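Play kitchens are having a moment. Again. Walk into any secondhand shop in Dolton on a Wednesday and count the tiny pots — I gave up. What used to be a plastic stove and three fake eggs is now a whole pantry, half of it soft, half of it raided from the grown-ups' cabinet.

And the star of the pile? The banana. Always the banana.

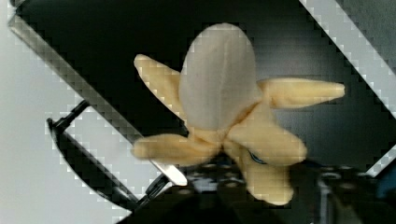
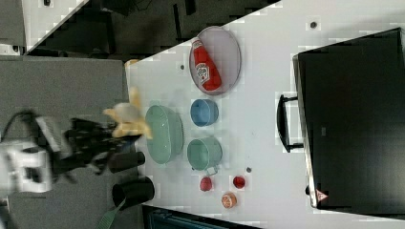
*The plush banana, up close and with the rest of the kitchen.*

Five flaps of peel, one fat cream middle, a seam up the front. Nothing to it. But kids grab it first, before the apple, before the ketchup, and they carry it round the house by one flap untill the fabric goes bald.

The colander is the other surprise. Light green, big, full-size in spirit. A colander is a boat, a helmet, a bed for the banana. Sellers at the Grusa swap meet say they go in the first hour, and a decent one costs $3. A teal pot, a small blue bowl, a couple of black cups — that's dinner for a family of bears.

Mixing is the point. Matching sets look great in the box and dull on the table. The Quiambao toy library keeps 82 food pieces in open bins, no sorting by color, no sorting by size, and has a waiting list for them.

Buying tips, quick. Soft food should survive a wash, so check the tag. Squeeze the seams. Skip anything with a loose button if you have a kid under 3. Hondia, the little toy fair in February, had 500 pieces of felt fruit on one stall last time and the bananas were gone by lunch

Get there early.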